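Home Textiles for Beginners
Handout 6: The Bed as a Layered Thing
Course leader: Dörte Frerichs
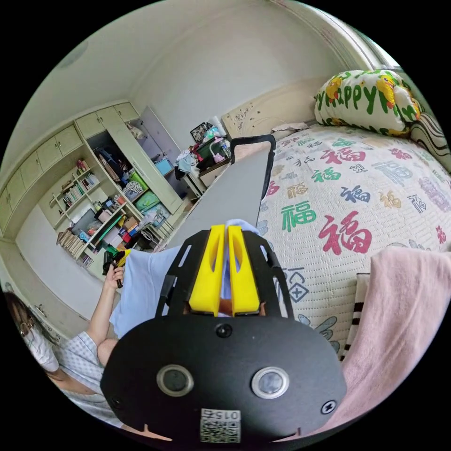
Welcome back! Last session we finished with fibers, and I promised that this time we would put them to use. So we're going to talk about beds. I love this part of the course. A bed is the biggest piece of cloth most of us own (several pieces, really), it gets handled every day, and it's where people allow themselves the prints and colors they would never dare to put on a sofa.

Please have your swatch cards with you, and the folder from Handout 4. If you missed that one, Kamol Nakpan has spare copies.

WHAT WE MEAN BY LAYERS

Start at the mattress and work up. You'll usually meet a protector, a fitted sheet, perhaps a flat sheet, then whatever does the warming, then whatever does the covering, and then the extras: pillows, cushions, a throw or two. Some households skip half of these. In a warm climate the bedspread may be the only thing over the sleeper, and in a cold one it may go on top of two duvets and a wool blanket.

For this course I sort the layers into three groups, and I'll use these words from here on:

Next-to-skin: sheets, pillowcases, duvet covers. Washed often.
Warming: blankets, duvets, quilts. Washed now and then.
Covering: bedspreads, coverlets, throws, loose cushions. Washed when somebody remembers!

A quilted bedspread can sit in two groups at once, and we'll argue over that in the workshop. Torbjørn Midtbø puts it firmly with the warming layers. I go back and forth.

QUILTING, UP CLOSE

Quilting means stitching (or bonding) layers together so that the middle stays put. The classic build is a top cloth, a filling, and a backing. The stitch lines stop the filling from sliding down to one end, and they also give the surface its look.

A grid of small squares is a pattern you'll meet all the time on light covers. Small squares hold a thin filling very evenly and give a fine, pebbly texture. You can print right over them and the picture still reads well from the doorway. Larger diamonds or channels let the filling puff up, so the surface catches more shadow and a print gets broken up. Try it with the sample squares in your kit: the same printed cloth is mounted over a small grid and over a wide channel. Hold them at arm's length, then bring them close. It's a lovely little experiment, and I've never had a group that didn't start swapping cards with each other halfway through.

Things to check on a quilted cover before you wash it:

Run your palm over the surface and feel for loose stitches.
Turn over each corner. Wear often starts there.
Look for a care label along a side seam.
Press the filling between finger and thumb in several squares. It should feel alike in all of them.

If a stitch line has opened, close it by hand before the cover goes anywhere near a machine. A running stitch in matching thread will do. We practice this on page two of the stitch book.

PRINTS THAT SAY SOMETHING

Lettering and characters on bedding deserve a section of their own. My favorite case is the character 福 (fú), usually translated as good fortune or blessing. You'll find it on doors, on red paper at New Year, on bowls, on envelopes, and on bedspreads too. Chutima Chaiyaporn brought a wonderful stack of cloth samples last April, and we spent most of an afternoon on how this one character had been drawn: brushy in one place, blocky in another, and sometimes set in a circle like a seal.

For us as textile people, a scattered character print raises some good questions. Is there a right way up? On paper the character is sometimes hung upside down on purpose, a play on words about fortune arriving. On a bedspread, a designer who tips the characters at all sorts of angles has made a cover that can be laid from either end. That's called a tossed layout, and it's a gift to anyone making a bed in a hurry! A one-way layout, where everything faces the pillow, looks tidy but must be turned correctly each time.

Color matters just as much. Red and gold are the festive pair. Add green, blue and dark gray on a white ground and the mood gets lighter and more everyday, and you also gain a whole set of colors to pick up in the pillows.

English words turn up on pillows in much the same spirit. A cheerful "Happy" with a few cartoon ducks is doing a job very close to the one 福 does: it wishes the sleeper well. I find that charming, and I'd ask you not to be snobbish about it in your written work. Describe what the print does, who might enjoy it, and how well it has been placed on the cloth.

MIXING PATTERNS ON ONE BED

Magazines like to tell people to choose two patterns and stop. Real beds don't obey, and many of them look terrific. A busy cover, a pillow with a slogan, a cushion in black and white waves, something pink and fleecy folded near the edge: it can all live together. What helps it along is a bit of contrast in scale. Put a large motif near a fine one. Let stripes sit beside a scattered print. Black, white and gray are very forgiving neighbors, so a striped or wavy cushion in those shades will go next to nearly anything.

Plain cloth gives the eye a rest. A single fleece or a plain pale blue cotton laid over one side calms a lively bedspread without hiding it.

Nipon Srisuk will bring the Hokar sample trolley to the workshop, so you'll have plenty to play with. Take your time. Lay things down, step back, swap one, step back again.

FLEECE AND ITS FRIENDS

A quick word on fleece, as there were questions last time. Most of the fleece blankets sold today are polyester, knitted and then brushed to raise the surface. They're light, they dry quickly, and they feel cozy right away. Their weak points are heat and friction. A hot dryer can harden the pile, and rubbing against rough cloth makes it bobble.

Wash fleece cool, with similar things. Keep it away from towels, which shed lint into it. Skip the iron. Shake it well and hang it over a rail, and if the pile has gone flat in one spot, a soft clothes brush will lift it again.

Fold it with the softest side out when it's going to lie on the bed. It looks fuller that way, and it's what your hand wants to find at night.

FOLDING FOR THE FOOT OR THE SIDE

We'll do this standing up, in pairs. For a blanket of ordinary size:

1. Hold two corners each and pull the cloth straight between you.
2. Walk together and match the corners. One partner takes all four.
3. The other picks up the fold at the bottom and brings it to the top.
4. Lay it on the bed and fold in thirds lengthwise.
5. Smooth from the middle outward, with the flat of the hand.

Working alone, use the bed as your table. Spread the blanket out fully, fold one long side to the middle, then the other over it. Let it hang over the side a little if you like the look. I do!

SHIRTS, SHEETS AND CHECKS

One small detour. When we looked at woven checks in Handout 5, several of you asked whether shirt cloth can be used for pillowcases. Yes, very happily. A fine blue and white check in cotton is light and washes well, and old short-sleeved shirts have enough good cloth in the back panel for a small cushion cover. Cut around the yoke seam, keep the button band if you want a ready-made opening, and wash the piece before you sew.

NUMBERS FOR YOUR SWATCH BOOK

The shared collection now holds 1060 swatches, which makes me very proud of all of you. Of these, 73 are quilted, and 28 of the quilted ones carry lettering or characters of some kind. The drawer marked Virar has the cottons, Esosen has the synthetics, and the mixed and unknown cloths are in Rattanakul (named after the three mills that sent us our first boxes, for anyone new). Please put each card back in its own drawer, and write in pencil only.

WORKSHOP TASK

Choose a bed you know well. It can be your own, a guest bed, or one in a relative's home with their permission. Make a layer diagram from the mattress up, giving for each layer:

its group (next-to-skin, warming, covering)
the fiber, if a label tells you, or your best guess marked with a question mark
the construction: woven, knitted, quilted, brushed
the print, with its layout: tossed, one-way, striped, bordered, plain
how it's washed in that household, in the words of the person who washes it

Then write one page on the covering layer alone. Talk about scale and color, and about how the pattern meets the edge. If there's writing in the print, copy it out and find out what it means. Ask the owner how the thing came into the house. Those stories are the best part of the folder every single time.

Hand in on paper by 25/04/2018, to me or to Kamol. Swatches should be stapled at the top left corner, never glued.

FOR NEXT TIME

Bring one pillow or cushion with a removable cover, a hand needle, and thread to match. We'll be looking at closures: zippers, envelope backs, ties and buttons. Torbjørn has a very old button-backed bolster he's willing to let us take apart and put together again, so come with clean hands and short sleeves.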